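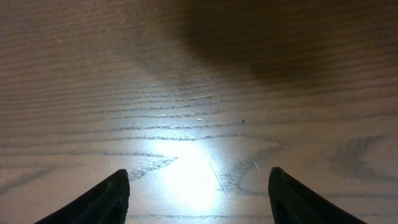

Teaching by demonstration

Teaching by demonstration (some people say "programming by showing") is a way of getting a robot to do a job by doing the job with it, while it records. I write most of the robot entries on this wiki, and this one is my favorite, so forgive me if I run on a bit!

There are two main ways to go about it. In hand guiding, you grab the arm and push it through the motion yourself, with the motors gone slack enough to let you. In remote control, usually called teleoperation, you stand off to the side and steer with a second, smaller arm, a joystick or a handheld controller. Hand guiding is quicker to learn -- my first try was decent -- but your own arms tend to get in the camera's way. Remote control keeps you out of the picture, though you lose the feel of things, and I still close the gripper too hard.

One run through a task is called a demonstration or an episode. At Wondard, where I learned this, an episode was capped at 60 seconds and we did 20 before anyone was allowed a coffee. Mahnaz Arabzadeh ran the sessions and threw out any episode where the operator stopped to think, as the robot will happily learn the pause too. The set we finished one September came to 3139 episodes, all of them folding or stacking.

What happens next depends on the method. Plain playback repeats the recorded motion exactly, and fails if the cup has moved an inch. Imitation learning trains a model on many demonstrations so that it can cope with a cup in a new spot (within reason). Pushpa Pal likes to mix the two, with playback for the long reach and a trained model for the grasp.

See also: Teleoperation; Hand guiding; Gripper; Udov arm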